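I got to the Lukbridge open day later than I meant to, because the Monday bus goes the long way past the reservoir, and by the time I had signed in and found a cup of coffee the first group had already gone upstairs. No matter! It meant I was put with the small second group, and we ended up spending nearly all our time at one bench, which suited me very well. I have been on plenty of these tours where you are marched past 13 different machines and come home remembering none of them.

The bench belongs to the Bratness project, and what they do there all day is teach a single arm to move fruit between dishes. It sounds like such a little job. Our guide, who runs the bench most mornings, told us they had collected 4,000 runs since May, and that most of her own working hours go into keeping the cell the same from one run to the next.

## The morning routine

She starts with the joints. The arm is sent to its home pose, slowly, and she stands there with her hand near the stop button and listens. A dry bearing has a sound, she told us, a bit like a grocery cart two aisles over, and once you have heard it you can't stop hearing it. Then she checks the cable where it bends at the elbow, because the first cable they had wore through at exactly that spot and cost them a week of very confusing faults (the arm would simply go limp at one angle and be perfectly fine at every other).

After that comes the gripper. The finger pads are soft, and they get shiny with use, and shiny pads drop lemons. They change them every 400 grasps and write it in a paper notebook that hangs from a string. I loved the notebook. Somebody asked why it wasn't on a computer, and she said it used to be, and people forgot to open it.

Then the camera, which is fixed in place and should never move, and which of course does move, a hair at a time, whenever anybody leans on its post. She compares a fresh picture with a saved one, flicking back and forth between the two on the screen, and if the back edge of the table jumps she loosens the Sjöberg clamp and nudges the whole thing until it stops jumping. This took her four tries while we watched, and we all cheered a little at the end, which I think she enjoyed.

## Setting the table

The part I had been looking forward to was the laying out. Each run begins from a written card, and the card says which dish goes where and which fruit goes in it. For the one we followed, the apple went in the wicker basket and the lemon on the blue plate, with the black tray under the plate.
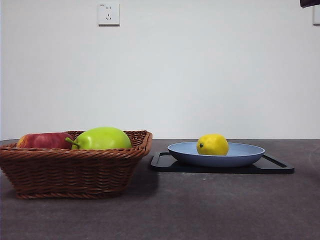
Wiping comes before any of it, with a barely damp cloth, and then a wait, as a wet streak on a dark table throws back the lights and upsets the vision software. I asked whether the basket was a nuisance, with all that weave, and got a much longer answer than I expected. The arm can catch a finger on the rim if it comes down at a slant, so they have it rise straight up before it travels sideways. A plate is far more forgiving, though a lemon will roll if it is let go too high.

They replace the arm's wrist motor themselves now, and she had an old one in a drawer for us to pass around, heavier than it looked and still a bit greasy. The job takes 70 minutes if the screws behave. The spare comes from Letisach, and they keep two on the shelf after one long and very dull wait.

I stayed for a second cup of coffee and asked too many questions about the clamp. They run the tour again in the afternoon, and if you go, ask to see the notebook.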